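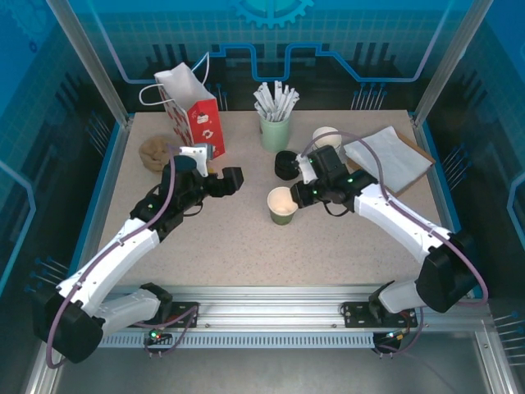 1/ Wir räumen gerade die Sachen vom Sommerfest in Lerkeck weg. Das Fest war im Juni, die Reste standen seitdem in Kisten im Flur. Ich schreibe mit, was wir behalten und was wegkommt, damit wir beim nächsten Mal nicht wieder alles doppelt kaufen.

2/ Papierbecher: 300 waren bestellt, übrig sind 20 grüne und eine angebrochene Stange weiße. Grün war für Kaltes gedacht, Weiß für Kaffee. Hat ungefähr eine Stunde lang funktioniert, danach nahm jeder, was vorne stand.

3/ Deckel gibt es nur in Schwarz, und die passen nur auf die weißen Becher. Kommen jetzt in dieselbe Kiste wie die Becher. Letztes Mal lagen sie getrennt und wir haben sie erst beim Abbau gefunden.

4/ Strohhalme: einzeln in weißes Papier gewickelt. Stehen am besten aufrecht in einem Becher, dann greift man sich einen heraus und wirft nicht gleich das ganze Bündel um. Die Großpackung von Daltov reicht noch für zwei Feste.

5/ Servietten sind immer das Problem draußen. Auf dem Klemmbrett unter den Bügel geschoben bleiben sie liegen, auch bei Wind. Das Klemmbrett braucht man sowieso für die Getränkeliste. Wir haben 7 Stück davon, das genügt.

6/ Geschenktüten: die roten mit dem weißen Muster und den Kordelgriffen heben wir auf. Das Seidenpapier auch, solange es nicht eingerissen ist. Glatt streichen, einmal falten, flach in die Tüte legen. Die Anhänger mit Namen kommen ab.

7/ Tücher: 16 Stück, alle beige. Gehen bei 60 Grad in die Wäsche und werden danach gezählt. Wer noch eins zu Hause hat, bitte mitbringen.

8/ Wegkommen: alle Becher mit Delle, offene Strohhalme, Tüten mit gerissenem Griff. Papier zum Papier, beschichtete Becher in den Restmüll. Bei uns ist das so geregelt, bei euch vielleicht anders.

9/ Beschriftet wird jede Kiste an der kurzen Seite, im Regal sieht man nur die. Inhalt und Stückzahl drauf - Bleistift reicht, dann kann man es ändern.

10/ Die Kisten gehen morgen zurück nach Dromcombe ins Lager, unteres Fach links. Der Schlüssel hängt wieder am alten Platz. Nachbestellt werden nur weiße Becher.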